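Sep 29, 2020

Hand day. The Trivska has three fingers too many for Obinna Eze, who still wants the old Mornolov pincher back and says so every January at budget time. I gave him fruit, a banana and a roll of tape to argue with - fruits left, office supplies right, my handwriting on the label. The tape is the real exam. He quoted me 2180 for spare fingers. I quoted him 800. 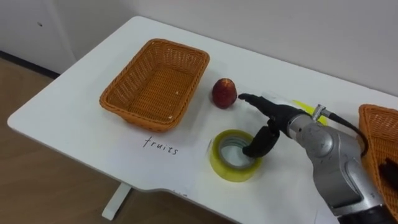
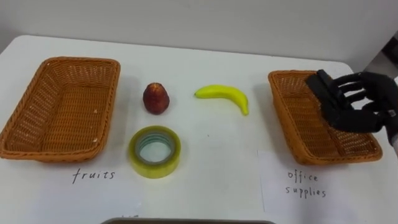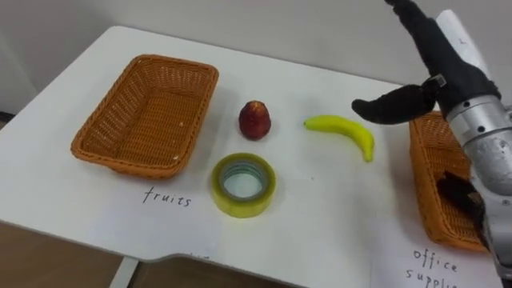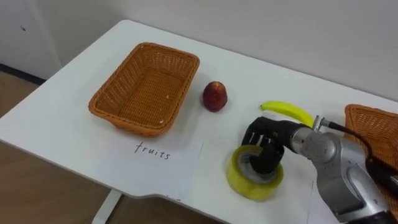 Tomorrow, the Ofori controller

Same table, same fruit. Swap the controller, leave the hand on, and keep Obinna off the speed setting until 3.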